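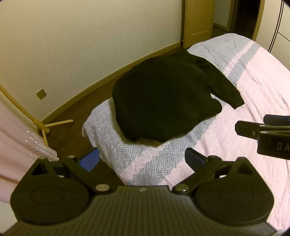

CRM data health check: pre-migration inspection
Bokgate customer database to Davar
Inspected by: Naomi Kirui
Reviewed by: Phong Đoàn
Date: 09/06/2026

Status is Pass, Fail or Part. Anything marked Fail has to be closed before the trial load.

1. Access and permissions

1.1 Leavers' accounts switched off
Fail. Four accounts are still live, one with full export rights. Rehema Nyamweya has the list and will close them.

1.2 Admin rights limited to named staff
Pass.

1.3 Two-step sign-in switched on for all users
Part. On for the office. The field sales group was left out when the policy was changed in September and nobody put it back.

1.4 Shared logins removed
Fail. The "frontdesk" login is used by the whole reception team, so the change history on those records can't be tied to a person. Individual logins requested.

2. Backups

2.1 Full export taken and stored away from the live system
Pass. Stored on the Idon drive, read-only.

2.2 Test restore carried out
Part. Contacts and accounts restored cleanly. Attachments not tested. Oduor Athumani to repeat with attachments included.

2.3 Export file opens with accents and special characters intact
Pass on the second try. The first file was saved in the wrong encoding and several surnames were damaged. That copy has been deleted.

3. Record quality

3.1 Duplicate contacts below the agreed limit
Fail. The matching report shows around 2,000 possible duplicates. Most come from the Rweyemamu mailing list import, which had no email check on it. Merge by email first, then by phone. Do not merge on surname alone.

3.2 Required fields filled in
Part. 105 accounts have no owner. Tatu Masanja will assign them by region.

3.3 Picklist values match the new system
Part. "Industry" matches. "Lead source" has 10 values in use that don't exist in Davar. Mapping sheet started, not finished.

3.4 Dates held in date fields
Pass, apart from "Renewal note", which is free text and is used for dates by two of the team. Leave as text for now.

4. Personal data

4.1 Marketing consent recorded with a source
Fail. Consent is ticked but the source is blank on older records. These must go across as "no consent" until checked.

4.2 No bank or card details in notes
Pass. Searched notes and call logs.

4.3 Deletion requests completed
Pass. The log and the database agree.

5. Links to other systems

5.1 Web form pointed at the test system for the trial
Not started. Waiting for the address from Davar support.

5.2 Scheduled emails paused before load
Not started. Phong to pause them the evening before and tell sales.

Reviewer's comment (Phong): Agreed on all of the above. I would move 1.1 to the top of the list and get it done today. Section 3 can run alongside the restore test. Sections 1 and 4 to be inspected again once Rehema confirms the accounts are closed.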